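Plorus: clearing food pieces from a tray

Notes for the folder, kept by Philomena Hayes. It covers 364 rounds of clearing small food pieces off a serving tray on a marble-patterned tabletop. Corrections go to Murdo Semple.

## Contents

- `rounds/` one folder per round
- `labels.csv` start, end, pieces left over
- `notes.txt` remarks, mostly from December

## Known gaps

- 2 rounds have no end time
- `pieces_left` is blank before round 85

## Layout
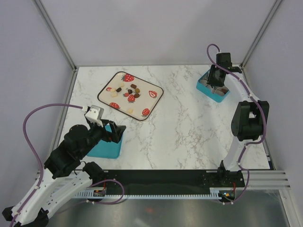

**Does a round count if a piece is left on the tray?**

It stays in the set, with the number left over entered under `pieces_left`.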